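Avaliação do kit de dois braços Drirham na arrumação de prateleiras
Relatório de projeto — unidade curricular de Automação Aplicada
Autora: Olga Sepúlveda
Bancada cedida pelo laboratório Nieto

1. O que nos pediram

A Plustusitz vende o kit Drirham como solução "pronta a usar" para quem quer pôr dois braços a trabalhar na mesma calha. O folheto promete montagem numa tarde. A nossa tarde começou em janeiro e durou 10 dias úteis, dois deles passados à procura de um parafuso que afinal vinha colado à tampa da caixa.

A tarefa escolhida foi arrumar pacotes de massa numa pequena estante. O orientador queria peças metálicas normalizadas; eu argumentei que ninguém compra peças metálicas normalizadas ao sábado de manhã.

2. Montagem e software

A mecânica é boa. As juntas não têm folga que se sinta à mão e as câmaras de punho encaixam à primeira. O software Wandska, incluído no preço, é outra conversa: a calibração perde-se sempre que se fecha a janela errada, e as duas janelas têm o mesmo nome. O manual dedica 28 páginas à segurança e 2 à calibração. Chegámos ao fim do projeto muito seguros e mal calibrados.

3. Ensaios

Fizemos 100 tentativas de arrumação, comandadas por operador. Quase 28 falharam, conforme se conte ou não como falha um pacote que fica na prateleira de esguelha (o orientador conta, eu não). O plástico escorrega e dobra, e a pinça de dois dedos prefere apanhar o pacote pela aresta. Quando os pacotes estão sobrepostos no chão, vale a pena puxar primeiro o de cima, conclusão que a minha avó teria fornecido sem financiamento.

O mais difícil foi coordenar os braços. Se ambos avançam para a estante, um acaba por tapar a vista ao outro.

4. Parecer

Recomendo o kit para ensino, com reservas quanto ao Wandska. Para um supermercado, esperaria pela próxima versão. Ficou por testar o modo automático, cuja licença se paga à parte e chegou na segunda-feira a seguir à entrega da bancada. 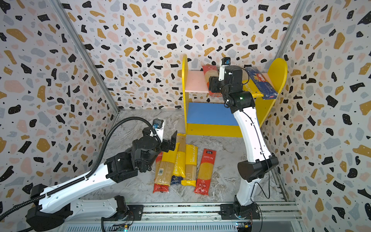 Figura 1. Arrumação de pacotes de massa com o kit Drirham: braço direito junto à estante, braço esquerdo sobre os pacotes no chão.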